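Visit Report: Narnwood Learning Materials Center, Open Day

Report by Elfriede Sauerland, Early Years Resources Office

In September, 5 members of our office attended the open day of the Narnwood Learning Materials Center. The visit was arranged at the invitation of the center's manager, Archie Mowat, and was intended to inform the renewal of the shape and color sets now in use in our preschool rooms. Doors opened at 9:30 a.m. and the program ran until the middle of the afternoon.

The center occupies the ground floor of the former Cropper mill. It holds 3,728 cataloged items for loan, stored on open shelving along the north wall and grouped by the age of the children they serve. Registered schools may borrow up to 16 items at a time for one term. Mr. Mowat noted that puzzles and sorting sets leave the shelves most often and come back with the most missing parts.

The morning began with a short welcome, followed by a tour of the lending desk, the cleaning area and the repair bench. Returned sets are washed, checked against a card kept in the lid of each box, and held on a separate cart until any gaps are filled. Our delegation was impressed by the cards, which carry an outline of every piece at full size. A child of four can use one to put a set away. Kofi Abubakari has asked for a copy of the layout, and we expect to receive it by mail.

After coffee, visitors were divided into small groups. Ours joined the session on solid shapes led by Seidu Atinga, who has responsibility for the Bravonell range of sorting materials. Mr. Atinga spoke mainly about the choice of shapes within a set. In his view many sets on the market stop at the circle, square and triangle, and children who have mastered these have little left to talk about. Stars and hearts give them familiar names to use, while a prism or a cylinder brings in words they will need in the early grades.
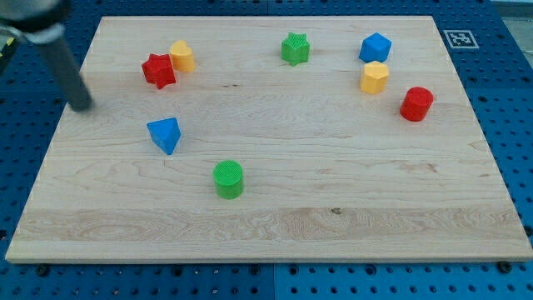 He also recommended that each color appear on more than one shape. When red belongs to both a star and a cylinder, a child asked to find "the red one" must ask a further question, and the conversation that follows is of more value than the sorting itself. Several teachers present agreed, although one felt that younger children would find this discouraging in the first weeks of the year.

A plain wooden surface was preferred for this work. Patterned mats, Mr. Atinga said, draw attention away from the pieces — a point our own classroom staff have raised before.

The afternoon was given over to questions of cost. Esi Sulemana presented the Hollier fund, which offers grants of up to $3,000 to schools replacing worn materials. Applications require an inventory of present stock and a short statement of need. Our inventory is partly complete; the two annex rooms remain to be done.

The office proposes to borrow one Bravonell set for a single term and to ask the annex staff for written comments before any purchase is made. Thanks are due to Mr. Mowat and his colleagues for their hospitality. Handouts from the day may be consulted at the resources office during regular hours.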